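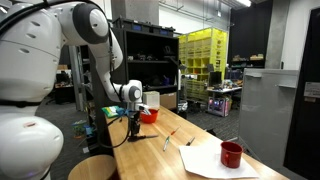
*1 min read*

I've been using the Trikmont bench for 2 months now and I love this top! It's butcher block, a light honey color, and long enough that my pens, a bowl and a mug on its sheet of paper still leave me elbow room. Mine's the 2000 mm one – $489, plus $38 for oil and wax (skip the wax).

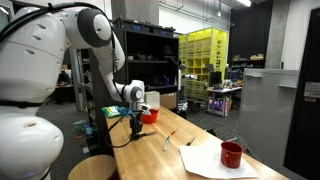 *Trikmont bench with a red mug and a light wood stool*

Max load is 230 kg. Ships flat from Escobedo, legs in a second box.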